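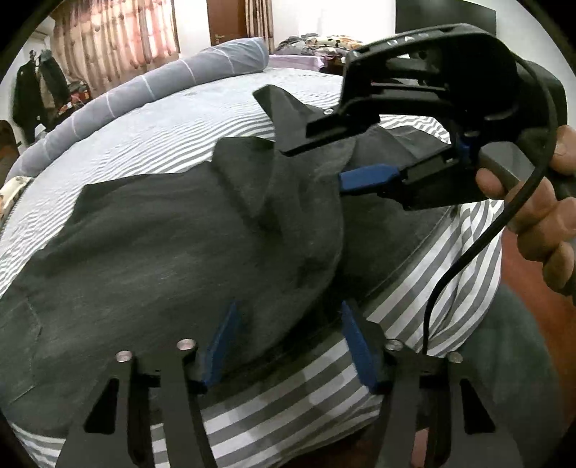 Seraina thinks the patties are going gray because we salt the grind too early, and wants it done on the griddle only. Her note was on the clipboard this morning. Fine, tried it.

**November 29, 2022, burger bench, test kitchen**

- Batch A: salt in the grind, rested overnight. Tight, springy, sausage-y. No.
- Batch B: salt on the griddle, right before the smash. Much looser, craggy edge. S. is right.
- Batch C: same as B but 32 g less meat per patty. Crisp all the way thru, dry in the middle. Kids menu maybe?

Griddle surface still drops too far when the second row goes down. Need to space them or wait. Waited 50 seconds, better crust, but Valentin says the line at Raleck won't stand for it at lunch.

Buns: Tolum potato roll holds up, Ristić brioche collapses by the last bite. Butter both cut sides, not just the heel. Recieved wrong size again from Tolum, call them.
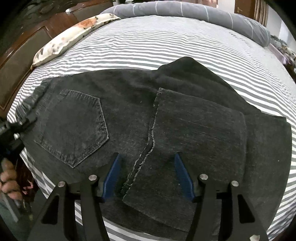

*Dark gray jeans, back pocket side up.*

Sauce: less pickle brine than the October version. Johanna wants more mustard, I don't. Try both blind.

Fries not touched today. Oil needs changing first.

Next: B again with the coarser plate, cheese on before the flip vs after. Marlies has the plate, ask.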